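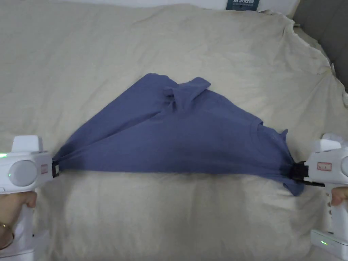 **Thursday check, bedroom set, hand-held gripper station**

Filled in by Séverine Fleury before the afternoon folding block. Baptiste Arnaud went over it with me and his remarks are marked BA. I know the form only asks for yes or no, but you all know me by now, and I do think the next person is better off with a sentence or two than with a lonely tick mark.

Garment task: blue top, spread, fold, reset. Gripper pair: Gilbert (left) and Leda (right). Target for the block: 400 clean takes. We had 17 thrown out last week, so please do read the comments.

## Before anyone picks up a gripper

- [x] **Floor clear on all three open sides of the bed.** Yes. I moved the laundry bin back against the closet, where it really should live. You step sideways more than you think when you're watching your sleeves and corners.
- [x] **Bed height comfortable for the person on shift.** Fine for me, a little low for Baptiste. He used the lift blocks and took them out again afterward, bless him.
- [x] **Bedding pulled over the mattress corners.** Yes. Wrinkles are fine and even welcome, as the robot will meet plenty of them, but there should be no big ridge under the garment where a jaw could catch.
- [ ] **Headboard checked for snags.** Partly. I found a few small loose threads up at that end, where the bedding meets the padding. Please snip them and don't pull. BA: "Scissors are in the Drikanness box, second shelf, under the tape."

## Grippers

- [x] **Indicator lights green on both.** Yes at the start of the block. If one goes out, stop and set both down. Finishing the fold with one good gripper only gives us a take we have to throw away.
- [x] **Jaws close evenly and open fully.** Ten squeezes each side. Gilbert feels a touch stiffer than Leda, which he always has, and it's within the limit.
- [x] **Jaw pads clean.** Wiped both. There was lint on Leda, mostly from the towels on the earlier task.
- [x] **Handles firm, no wobble.** Yes.
- [ ] **Jewelry and cuffs.** I'm leaving this one open. The form says "nothing that can catch," and a thin bracelet worn close to the wrist has been allowed up to now. Baptiste would like it written down properly one way or the other, and I'm inclined to agree with him.

## While demonstrating

- [x] **Fingers stay on the handles.** Good throughout the part I watched. The temptation to smooth a corner with your bare fingertips is very strong — I've done it myself — and it spoils the take, so let the jaws do the work even when it looks clumsy.
- [x] **Pinch at the edge of the cloth.** Mostly good. A thick handful is harder to let go of neatly, and the robot will copy the handful. Take a narrow bit if you can.
- [x] **Stretch gently.** Pull until the edge between your hands is fairly straight and then stop. BA: "The seams on this one are fine, but the gray one is starting to go at the shoulder. Retire it after this week."
- [x] **Slow start, slow finish.** Please hold still for a breath before the first grasp and after the last release. The Iston software trims the ends by itself and it can be a bit greedy.
- [ ] **Loose items off the bed.** Not done. The white controller and a phone were both on the right-hand side, close to where the sleeve goes down when the bottom has been folded up over the body. Nothing was knocked, but a swinging gripper would send either one to the floor. The side table is right there, friends. 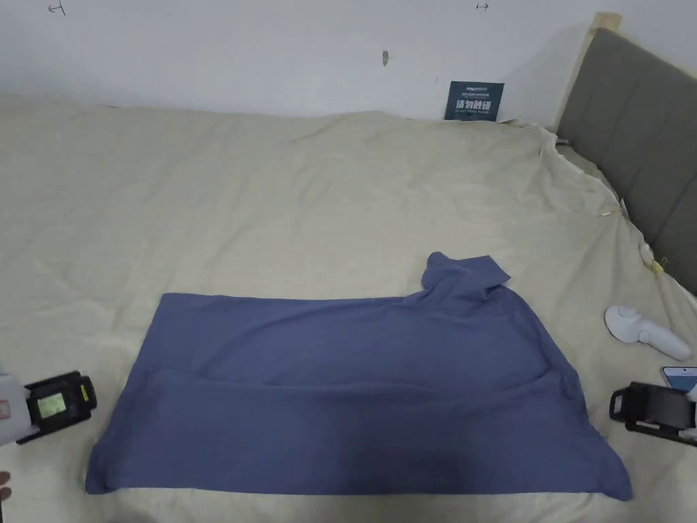 ## Shoulders, wrists and breaks

- [x] **Break taken every 25 minutes.** Yes, with tea. I know the count looks worrying when you stop, but tired arms make jerky folds.
- [x] **Wrist discomfort reported.** One mild case, right side, after a long run of collars. We swapped to the towel task for an hour and it eased.
- [ ] **Second person within calling distance.** There was a gap of 7 minutes when Baptiste went to sign for a delivery. Next time, just put the grippers down and wait for him.

## Left open for the next shift

1. Trim the threads by the headboard.
2. Clear the bed of phones and controllers before the first take and check again after each break.
3. Get a written answer on bracelets.
4. Charge both grippers overnight. Leda's cable needs a little wiggle before it seats.

Cleared to continue once item 2 is done. BA agrees, and adds that whoever borrowed the good stool from the kitchen set should bring it home.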